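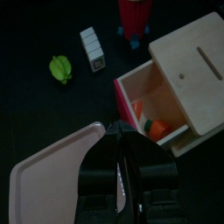

Lund asked that the record begin with the gripper fingers, before the minutes of the last meeting were taken up, and reported that the stepped finger had been refitted twice since the July service and still closed slightly ahead of its partner. Hanska replied that the offset was in the finger mount and should be corrected there, before any change was made to the closing force.

The Chair accepted the order of business. The minutes of the previous meeting of the Skullerura Cell Maintenance Group were then approved with one correction: under Item 4, "left wrist" should read "right wrist."

Date of meeting: August 2020
Represented: Hanska (Chair), Lund, Fevov
Apologies: none received

1. Finger alignment

The group discussed the drawer task. The opening is narrow beside the gripper, and the fingers have to come down toward the toy carrot without touching the front panel of the drawer. Lund stated that a finger out of line will push the panel before it reaches the toy, and that operators have been correcting for this by hand.

It was agreed that both mounts would be removed, cleaned and refitted with the alignment pin in place. The screws are to be tightened in two passes. Fevov asked that the old screws be discarded and this was agreed.

Action: Lund, before the next run of the drawer task.

2. Wrist camera

Fevov reported that the dark work surface gives a dim picture at the wrist, with the pale wood and the pink tray much brighter than the rest. Exposure is at present set automatically. Hanska proposed a fixed value for the whole cell. Lund did not support this until the overhead light had been checked, and asked that the objection be noted.

The matter was held over. Exposure will remain as it is.

3. Service log

The log stood at 3,032 completed cycles at close of work on the day before the meeting. Of these, 461 were run after the July service. The group noted 17 stops in that period, 14 of them on the drawer task. The remaining three were entered without a cause – the Chair reminded all parties that a blank entry is not acceptable.

Action: Fevov to add a required cause field to the log sheet.

4. Cables and enclosure

The group went through the cell as presently laid out, with an arm mounted at each side of the table and the drapes up. 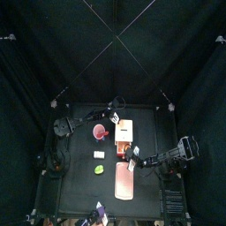

5. Work arising from the layout review

5.1 The cable bundles at both sides of the table are to be tied back to their own side. Sufficient slack is to be left for the full reach of each arm.

5.2 The coiled cable toward the far edge is to be checked for wear where it loops up behind the gripper. Lund will carry a spare.

5.3 The tags on the grippers are to be wiped with a dry cloth only. Hanska asked whether solvent had been used in the past. No party could confirm this.

5.4 Brackets and corner fittings are to be checked for tightness at each monthly service – this had been left off the July checklist by mistake.

6. Spare parts

One set of fingers remains in the Skullerura store. Fevov will order two further sets. Hanska asked that delivery be made to the store and not to the cell.

7. Other business

Lund requested that the power-down steps be posted at the entrance to the cell. Agreed.

Next meeting to be set by the Chair once Item 1 is closed.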